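Chapter 4

Small Waste: The Bedroom and the Bin

In this chapter you will learn
how small waste collects in a room where people sleep
how to choose a bin and where to stand it
how to clear a bedside surface in a calm order

Words to know: wastebasket, wrapper, packet, carton, lining, to sort

In Chapter 3 we spoke about the kitchen, where waste is expected and where every household has some system for it. The bedroom is different. Most families do not plan for waste there. A person eats a snack in the evening, opens a parcel, uses a tissue, and puts the remains on the nearest flat surface. One wrapper is a very small thing, and so it stays until the next day. Then a second one comes to keep it company.

When we prepared the first edition of this book in Skornia, we asked 50 households to write down, during one week in January, what they removed from their bedrooms. The lists were surprisingly alike. Paper cups, tissues and food packets came first. Empty product boxes came after them -- many people keep a box because it looks too good to throw away. Old receipts were at the end of almost every list.

A surface beside the bed has a special difficulty. Useful things and finished things lie on it together, and after some days the eye does not separate them any more. For this reason we do not advise to sweep everything into the bin with one movement of the arm. Take each thing in the hand, also when it seems silly.
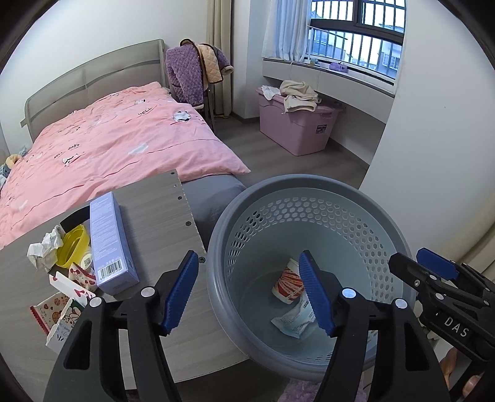
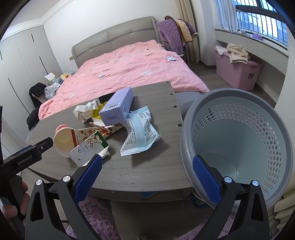
Figure 4.1. Packets, a tissue and a tall box on a bedside surface, with a grey wastebasket next to it.

The distance between the surface and the bin matters more than the size of the bin. If a person must stand up and walk to another room, the wrapper will wait. A bin with small holes in its sides is light to carry, but it should have a lining if you put wet things in it, for example a cup with some drink left. Empty such a cup into the sink first.

The order of work which we use in this book is the following.

1. Bring the bin close, so that you can reach it without a step.
2. Take away cups and cartons, and check that they are empty.
3. Collect wrappers, packets and tissues.
4. Look inside every box before you decide about it.
5. Wipe the surface with a damp cloth and let it dry.

Only then put back what belongs there. We suggest not more than 3 things, but a person who reads at night may need 4.

Before you continue to section 4.1, look at the surface nearest to your own bed and write a short list of what is on it. Keep the list -- you will need it again for the exercise on sorting paper and plastic.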